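Llevo desde febrero enseñando a doblar ropa a un robot al que todavía no he visto en persona, y mi madre sigue preguntándome cuándo me van a dar un trabajo de verdad. Pues este lo es, mamá, y además me gusta muchísimo.

El proyecto se llama Vusby y la idea es sencilla de contar: yo hago la tarea con la pinza en la mano, despacito, se graba todo y luego el equipo de Li-hua Chang entrena al brazo con esas tomas. Me piden 100 por prenda (¡100!), en tandas de 16, y entre tanda y tanda me levanto, estiro la espalda y pongo la cafetera.

Lo que más me cuesta es la ropa oscura - los pliegues se confunden unos con otros y acabo pellizcando dos capas cuando quería una. Maureen Wainwright me aconsejó cerrar los dedos más tarde de lo que pide el cuerpo, y desde entonces repito menos.

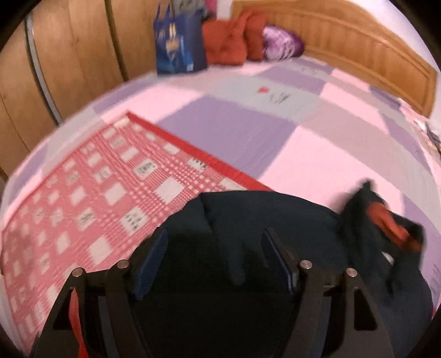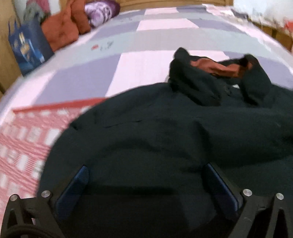 Las camisetas, en cambio, ya me salen casi sin pensar, aunque al principio tiraba 5 tomas de cada tanda por ir con prisas. La semana que viene empiezo con los calcetines, que me dan bastante respeto, y ya os contaré qué tal se me dan.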